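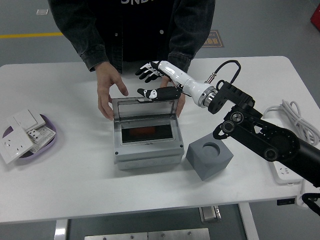 Shopping for a Hand

Kathleen Ó Briain has the Etim budget and I have the spreadsheet, now on row 217. The arm was the easy bit to price. The hand comes in four quotes, and they agree on nothing except that delivery is extra.

Bench one: fingers out, thumb just over the enclosure lid. Switch plate and sockets wait in the lavender tray. Trays have their own budget line, code 2103, and were approved at once.

Still to be costed: a second hand, spare fingertips and over 60 metres of cable. Zelteder say their price holds until the end of May. Tedico say theirs is "indicative".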